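Notebook, September, hand-held gripper collection, cups and tray

09:40. Count on the drive this morning is 1,350 episodes since the start of the cup task. After the overnight check 1,301 are usable. Most of the rejects are tracking drop-outs near the start, where whoever is holding the gripper swings it up too fast from the rest position. Kerstin has gone through the list and agrees with all but a few. Leaving those in for now.

Target is still 3,000 before we train again. The last policy was fine at reaching and poor at letting go, so the new set needs more releases. Asked everyone to open the fingers fully after placing and wait a moment before backing off.

10:30. Torbjørn on the gripper, me on the laptop. Start position is now fingers wide open over bare table, cups on the grey tray at the far side. Tray gets shifted between episodes, a hand's width at most. Keep the lights as they are until this block is finished.

11:15. Three slips in a row, all on the left finger. Stopped to look. The covering on the left jaw is torn and lifting away in flaps, with ragged bits at the top and bottom. Right pad is fine. No idea how long the left has been like this. Went back through the Tolville batch and it looks whole there, so it has gone since then.

Question is whether to keep the episodes with the torn face in shot. Kerstin says keep them, the cup still ends up where it should in most. Torbjørn would rather drop them, as the people using the Skukby arm will have clean pads on both sides. Decided to tag them "pad_L_worn" and hold them out of the first training run, then try a second run with them in and compare.

11:50. Foam sheet is in the drawer under the printer. Cut 2 pads, one spare. Scrape the old glue off the left jaw first or the new one will sit crooked. Check the jaw screws while it is off.

To do after lunch: redo calibration with the new pad on, ten test grasps, then carry on from 1,350.
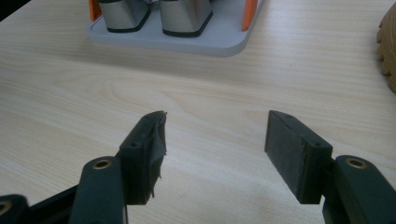 Gripper open at the start position, before the pad change. Left jaw covering torn, right pad intact.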